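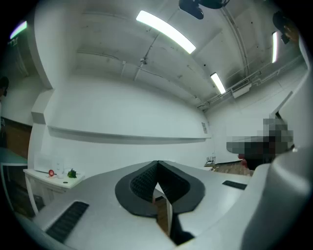
Moving a branch office switch to a new management VLAN

These steps explain how to move the management address of a Berkex access switch from the default VLAN to a separate one. I use our office in Florkudville as the model, where the switch is connected by one trunk to the Vakberg router. The same order of work is good for other branches.

Before you begin

Check that you have the console cable with you, and that the console password is known. You will lose the remote session in step 4, and if something is wrong in the trunk, the console is the only way back.

Save the running configuration to a file on your laptop. Please do not save it only on the switch.

You also need a free VLAN number and a free subnet. In this guide the VLAN is 118 and the subnet has 64 addresses (a /26 mask). The old management VLAN is 1.

Steps

1. On the router, create a subinterface for VLAN 118 on the port which goes to the switch. Give it the first usable address of the subnet. Do not remove the old subinterface yet.

2. On the switch, create VLAN 118 and give it a name. We write MGMT followed by the branch code, all in capitals. The monitoring system reads this name, so a small mistake here will put the switch in the wrong group.

3. Add VLAN 118 to the list of allowed VLANs on the trunk port. Be careful to use the command with the word "add". Without this word, the switch replaces the whole list and the users in the branch are disconnected.

4. Create the new VLAN interface, set the address, and change the default gateway to the router address from step 1. Your session will stop at this moment. The switch can need up to 7 minutes before it is visible in monitoring again.

5. Connect to the new address by SSH. If it works, shut down the interface of VLAN 1, but leave its configuration for the moment.

6. Save the configuration, then remove the old subinterface on the router.

If you cannot connect after step 4

Use the console and look first at the trunk. On both sides the VLAN must be tagged. In older Vakberg software the subinterface is created in the down state and has to be enabled by hand, and I have lost one evening with this.

When the trunk is correct but there is still no answer, compare the mask on the router and on the switch. With a /24 on one side, the ping from the router is successful and the ping from your own desk is not.

The access list for SSH is another place to check. It must include the network of your desk, and on the switches which were prepared by Martinelli it contains only the old range.

Port descriptions and user VLANs are not changed by this procedure.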